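We use cookies to remember your preferences. Accept | Manage
By Corinne Haverford
26 November 2018

Speaker notes: Sharing a kitchen without losing your mind

Hi everybody! Thank Ashok for the intro (and the coffee). I've lived in shared houses since college, and I still argue about sponges. Pause for the sponge people.

Start with the mustard story. Four jars, all open, all "mine." Go slow here, it got a big laugh in Flunton.
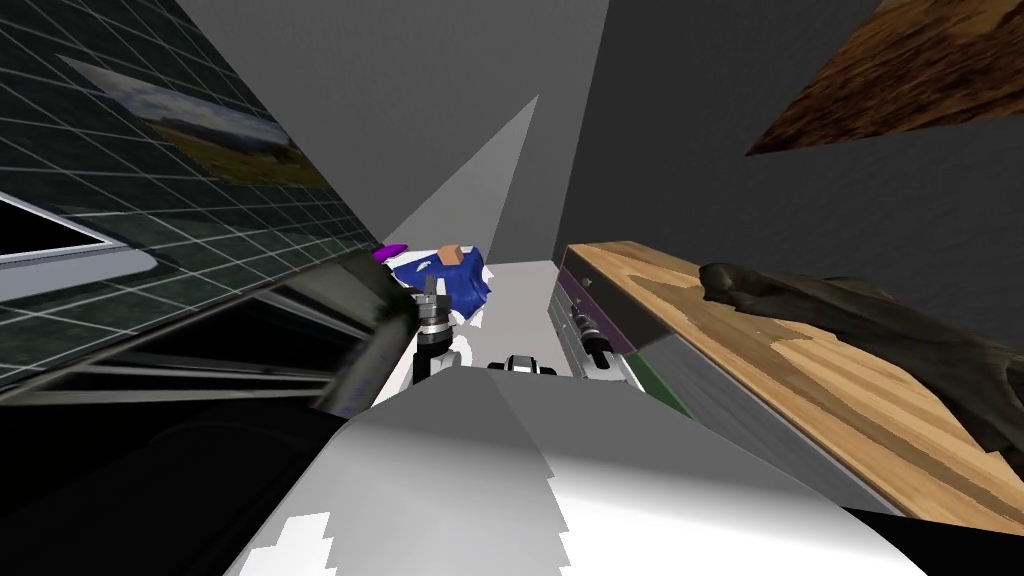
So we tried a house fund. Each of us put in $2 a day for oil, salt, coffee, dish soap, all the boring stuff, and the mustard wars pretty much ended overnight!

Next, counter space. Ask who has a roommate that "just leaves it there for a second." Wait for hands. My rule is you clear your stuff before you sit down to eat, even if dinner gets cold. 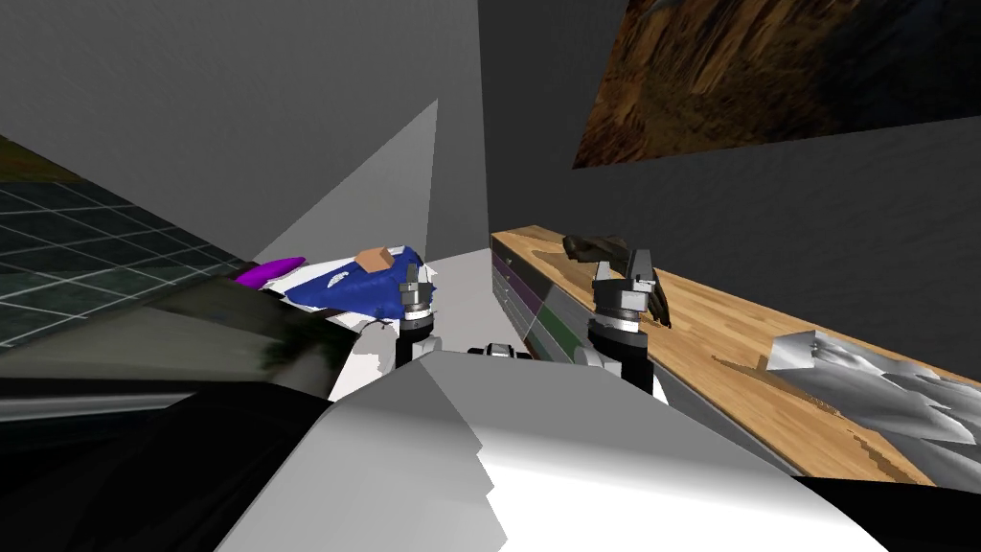 Wooden counter on the right, white tabletop on the left.

Tell the Birdie story if there's time (the lasagna, the fire alarm, the landlord on the stairs). If not, skip ahead to chores.

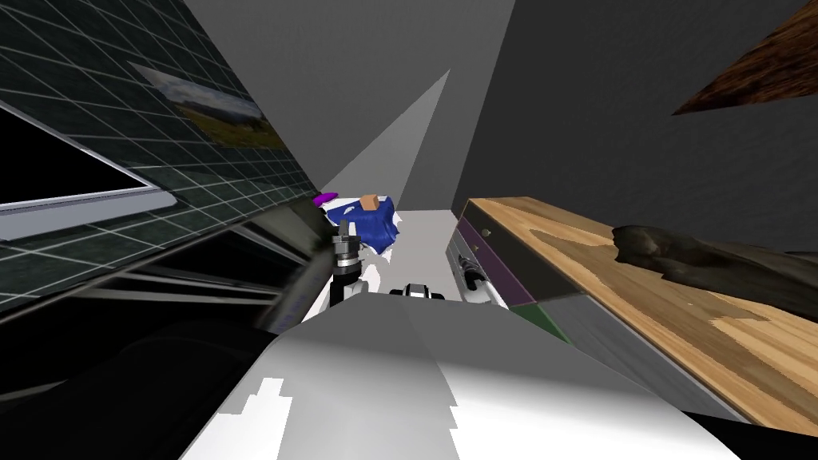
Chore wheels never lasted past April at our place. Swapping jobs by text did, so show them Ebony's message about the oven.

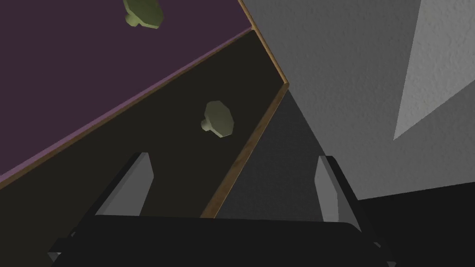

Storage is where the real fights start. Give each person their own spot and make it easy to remember. Color helps a lot, and with a purple panel next to a dark drawer like these, "yours is the purple one" is all you'd have to say. The olive-green knobs match, so don't go by those! Then take questions until Ashok waves.

Last updated by Corinne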